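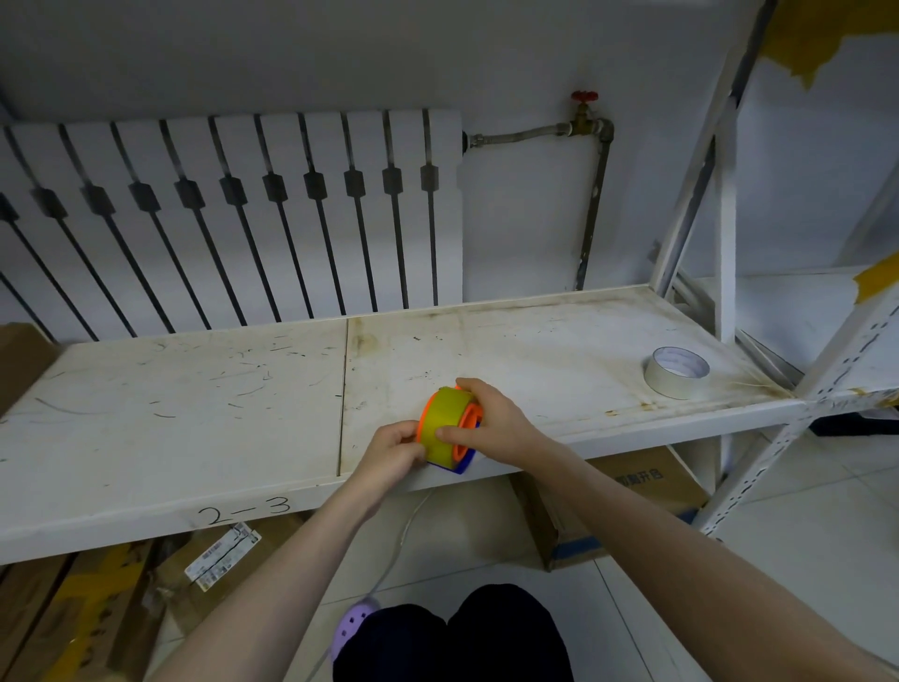 Pessoal, a avaria do braço voltou, e desta vez não posso culpar a atualização. Ontem o robô do posto de embalagem parou a meio do percurso, com a garra fechada, e só largou a caixa quando alguém carregou no botão de emergência. O registo diz "obstáculo na zona 2-3", que é precisamente a prateleira onde trabalhamos com as duas mãos, a mesma que tem o número escrito a marcador na borda e um rolo de fita pousado na ponta direita. O sensor da Tesitora sempre teve opiniões fortes sobre essa ponta. Em março já contei 12 paragens, todas com o mesmo código.

O Zhenhua escreveu:

> O que me preocupa não são as paragens, é a vez em que não parou.
> No ciclo 208 o braço entrou na zona 2-3 com a barreira interrompida
> e andou ainda uns bons centímetros. Alguém viu isto no registo?
> Zhenhua Xu

Vi, sim, e preferia não ter visto. Entre a interrupção da barreira e o corte do motor passaram 247 milissegundos. O limite que combinámos com a Savness era 57. Um robô que para por causa de um rolo de fita e hesita diante de um antebraço tem as prioridades um pouco trocadas. 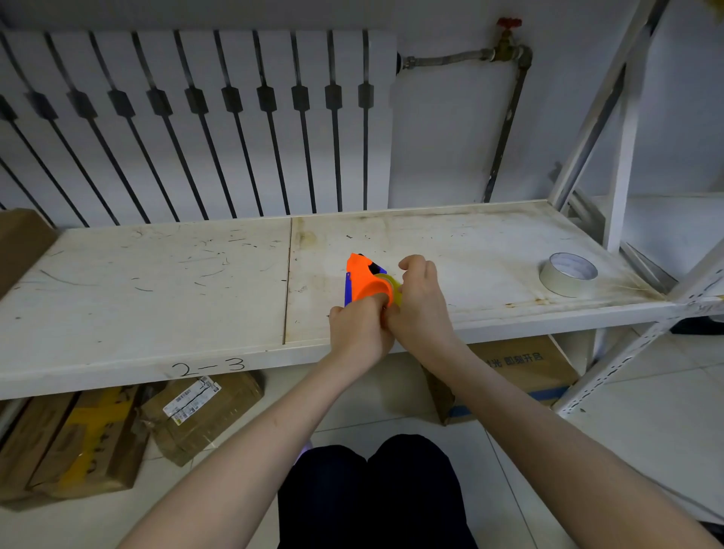 Enquanto o relé não for substituído, o posto fica em modo manual – fecha-se as caixas à mão, como os antigos. A Avlow promete a peça para a semana, promessa que já ouvi com outra data. Desliguei o braço no quadro e pus cadeado; a chave está comigo e não, não a empresto "só para um teste rápido".

Zhenhua, manda-me por favor o registo completo do ciclo 208, incluindo os avisos que o programa esconde por delicadeza. E se alguém tiver o esquema do relé antigo, o que veio com a instalação da Jiang, agradeço uma cópia legível. A minha tem uma mancha de café em cima do terminal que interessa.

Mingxuan Xie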